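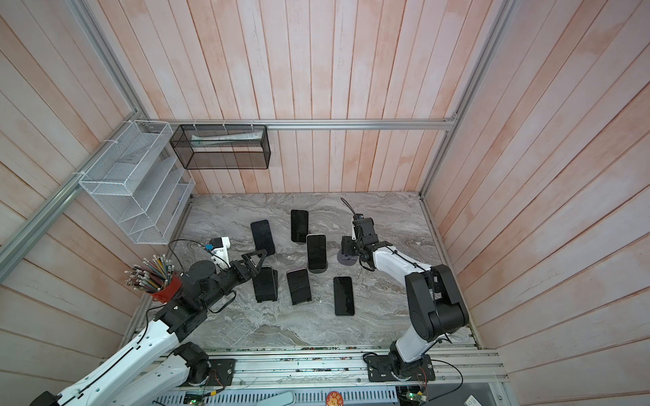 Heikki Saarela doesn't want to sit down. Two kettles on, one mug, he's got the bolts to check before the afternoon run and he'd rather talk while he does it. Fine by me.

He looks after the two-arm phone cell at Trinau. Has done since it was a bare rail on a bench. Before that, pumps. "Pumps are easier," he says. "A pump leaks, you look for the puddle. An arm goes out by 2 millimetres and you can spend a morning on it."

So where does he start, of a morning? Not with the software.

"Bases. Always the bases. Both arms stand on plates on the front rail, and everything the arm does goes through that plate. If it has crept, all your positions have crept with it. I put a hand on the lower link and push, gently, with the power off. Then the key on each bolt. Then I look at my pen marks."

The pen marks are a line drawn across bolt head and plate. If the line's broken, the bolt has turned. Seija Peltonen, who had the job for a while at Tonemstead, taught him that one, and he says it has saved him more time than anything he's bought.

Next the cables. He runs a finger along each one, joint by joint, with the arm folded and then with it stretched right out. Most of the faults he gets are cables. A loop that's too short pulls at full reach, too long and it snags on the gripper. "You want it a bit lazy. I can't give you a number."

Zip ties, I say. There are zip ties on the baskets.

"Yes, and they stay." The rail at the back came with proper brackets, he took them off in the first month. "With a tie I cut it, move the basket, new tie, done. Eino wanted screws. Eino doesn't move the basket."

(Eino Kauppinen, two rooms down, later says he only asked once.)

The walls are planks, pinkish white, and visitors ask about that a lot. Heikki's answer is short – they were there, they were dull enough, no glare. The floor he's less sure of. Marble pattern, grey and white. He likes how it wipes down. He dosen't like how a dark cable can hide in the veins, and he has shut a gripper on one before now.

And the phones? He goes a bit slower here. Some stand, some lie flat, some lean, and that's on purpose, the arms have to manage all of it. Glass is the trouble. Grip pads pick up grease off a screen and then they slip. He wipes the pads every 30 cycles, dry cloth, nothing wet. Changes them at 3,000.

"Kettunen's people said you can go longer. You can. Then you drop one."

The little sensor on the white mount gets its own check. The mount is printed, his own drawing, third go at it. The first two leaned. He sets it against a corner line and reads it off before anything moves, and if someone has nudged it while cleaning he does the whole calibration again. That's 90 minutes gone. Has it happened often? He looks at Tapio Aaltonen, who is at the sink and does not turn round.

What about the boards along the front, out in the open like that? He knows. A cover is on order from Rultus, meant for December. Until then no drinks near the rail, and he blows the dust out of the grille with the power off. Green light on the small board means he's got supply. It doesn't mean he's got anything else, he says, people see green and relax.

Last thing he does before a run – slow pass, both arms, a tenth of normal speed, hand on the stop. He listens more than he watches. The elbow on the right arm had a tick in the spring, and Ditte Ragnarsson heard it before he did, from the doorway. New bearing, one evening's work, and he had to re-teach the lot afterwards becuase the zero had shifted.

Would he do anything different, starting over? Longer rail. More room between the bases. Spare gripper on the shelf from day one.

Then he's off to find the other key.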